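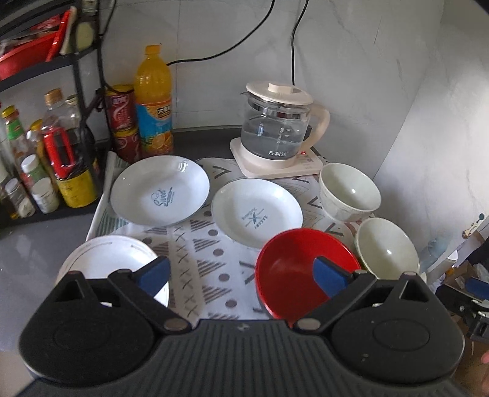 Mawar Hidayat wrote in to ask whether she really has to own a matching set before she can lay a nice table at home. Not at all! Mixed dishes are half the fun, and her note is what got this page started. The rest of the questions came in after it, and I've answered them as best I can.

How do I mix colors without making a mess of it?
Pick one strong color and let everything else stay quiet. A bright red bowl does wonders next to white plates and pale green bowls. If you already own two strong colors, put one on the table and save the other for next time (I own far too many yellow cups, so I know how hard this is).

Can I use plates with words on them?
Please do! I love a plate with a bit of lettering in the middle. It disappears under the food and then comes back as you eat, and kids think that's great. Blue-green print is easy to live with and looks good on almost any cloth.

Isn't a patterned cloth too much with printed dishes?
It can be, if both of them are loud. Go for a cloth with a white or light gray ground and a pattern in gray, brown or black – triangles, stripes, whatever you like – and your dishes will still stand out. Daryna Hnatiuk sent me a lovely trick for checking: lay one plate on the cloth, walk to the far side of the room and look back. If you can find the plate right away, you're fine.

Where do the bowls go?
I keep deep bowls together on one side and flat plates on the other, so people can help themselves without reaching over everything. Big bowls toward the front if they're for salad or fruit. On a small table you can let the rims overlap a little while you set up, then spread things out when everybody sits down.
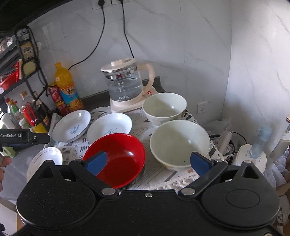

Red bowl, pale green bowls and white dishes on a patterned cloth with a lace fringe.

Should the kettle be on the table too?
I like it close by, at the back near the wall, where no one will knock it with an elbow. A glass kettle is such a pleasure to look at! Just keep the cord out of the way and don't let the cloth hang where it could get caught.

How do I wash a cloth with a lace fringe?
Check the label first. Mine goes in a mesh bag on a cool, gentle cycle and dries flat on a towel. Oleksandra Stasiv soaks hers in the sink for 20 minutes with a little mild soap and says the fringe has kept its shape for years.

How many bowls do I need for a family?
For the four of us I get by with 6, in three sizes. I bought the first two at the June market in Gelden and added the others as I came across them.

What about chips?
A chipped rim means no more food in that one, I'm afraid. Chipped bowls are great for keys or clothespins, though – mine live by the back door.

Do you answer every question?
I try to! Send yours through the contact form, and tell me what colors you've already got.

Page last updated 4 May 2020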